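Stovasitz Evening Classes
Setting Up Your Work Surface: Notes for Session 4
Instructor: Hryhorii Nechyporuk

Welcome back, everyone, and thank you for the lively conversation at the end of last session. I have tried to put into these notes most of what I said then, plus the bits I forgot to say because we ran over and they wanted to lock up. Please read them before you come in. You don't need to memorize anything, and there will be nothing to hand in except the small home task on the last page.

We have spent our time so far on storage: shelves, drawers, and that long discussion of what to do with lids. Now we come to the table itself. I put it off on purpose, as people who start with the table usually clear it in one heroic afternoon and then find everything back on it by the following morning, with nowhere else for any of it to live. By now you should have a home for most of your things, even if it's only a labeled box in the hall closet.

What a work surface is for

A table is a place where things happen, and it can only do that if there is bare space on it. I like to talk about three kinds of objects. Residents live on the table all the time. Visitors come for one job and leave when the job is over. Strays have simply been put down. Most of the trouble at home comes from strays, although in my own house I must admit that the residents multiply too (I once had two staplers and a desk calendar from a tire shop, and was fond of all of them).

In the Maksymiv room upstairs, where some of you took the sewing course, the long table measures 310 centimeters from end to end, and people still used to complain that there was no room. What they lacked was a rule about residents. Once they agreed that only the lamp and the pin dish could stay, the same table felt enormous.

Keep in mind too that a surface doesn't need to be completely bare to work well. A few objects with generous space between them will serve you perfectly nicely. Look at where the open area falls and ask whether it's where your hands want to be.
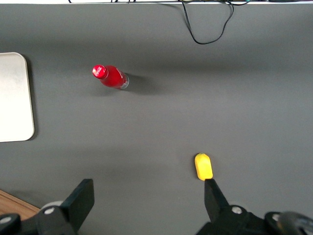
Fig. 1. Gray tabletop with a red bottle on its side, a white board or tray at the left, and a looped black cable.

Let me take the bottle first. A bottle lying down takes up more of the table than the same bottle standing, and a round one may roll if somebody bumps the table. Stand it up, push it toward the back, and give it the same spot every time. If you keep a drink near papers, I would go further and put it on a separate small stand or a windowsill. I know that sounds fussy! I said the same thing until I lost most of a tax folder to a glass of cherry juice.

Flat things such as boards and trays are wonderful helpers as long as they are doing a job. A tray gathers the little residents together, so that when you wipe the table you lift one thing and put one thing back. An empty tray with no job is just a second, smaller table sitting on the first one, and it will fill up with receipts before you know it. Give it a purpose or stand it upright beside the bookcase.

Cables

Cables deserve their own heading, as they are what I get asked about most. A loop of cable resting on the surface is easy to catch with a sleeve or a cup. Bring down only the length you need and fasten the slack somewhere off the working area. Behind the table, keep the bundles loose enough that you can follow each cable with your fingers. The soft fabric ties we passed around from Grellero work very well, and so does a strip cut from an old towel. Please don't pull ties tight — you will want to undo them sooner than you think.

Home task

Choose one surface, however small. Take everything off, wipe it, and return only your residents, six at the most. Live with it for a few days and write down each stray that turns up and where it really belongs. Bring the list with you. We meet in room 781 as usual, and there will be tea.

Further reading: the Rulness booklet on small rooms, on the shelf by the door. Please sign it out and bring it back, we only have the one copy.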